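Is hand-held gripper demo data really as good as teleop for folding clothes? 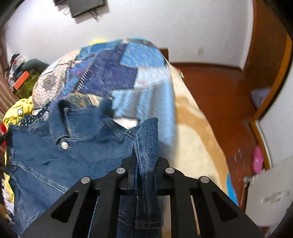

Asked by Jonas Kaufmann

We have 200 demos of picking up and folding a denim jacket on a messy bed, all done with a hand-held gripper. The person who sold my boss on this says it replaces teleoperation completely. I have my doubts. A human wrist can get into angles our arm can't reach, and when I hold the tool I can feel the cloth pull through the handle. The robot won't feel any of that. Do I need to redo this with remote control, or am I being difficult?

3 answers

Iolanda Meireles
You're not being difficult, but I wouldn't throw the 200 away. Before you collect anything else, run every recorded path through your arm's kinematics and see which ones it can follow at the recorded speed. We did that in March and lost a lot more than I was told we would, mostly on the wrist roll when turning a collar. Whatever survives is usable. Then do a small teleop set on the real arm, only for the grasps that keep failing.
On feel: teleop doesn't give you that either unless your rig has force feedback. Most cheap ones don't. So that part of the argument cuts both ways.
Also check how you pinch. If people grab thick seams every time, don't expect it to cope with a single layer.

Cathal Mac Mathúna
just get more data. we had 2,967 demos and it worked fine

Remo Gruber
"Worked fine" on what? Same bed, same jacket? I've seen that claim too often to take it without a held-out room.
Jonas, try 15 runs on the arm with a garment it has never seen and write down where each one fails. If it misses the grasp, look at your camera mounting and latency first. If it grasps and then drops the cloth, compare finger pads on the hand tool and the robot. Ours were different rubber and it took us 6 weeks to notice.

Comment from Jonas Kaufmann: Pads are different here too. Checking reach tonight.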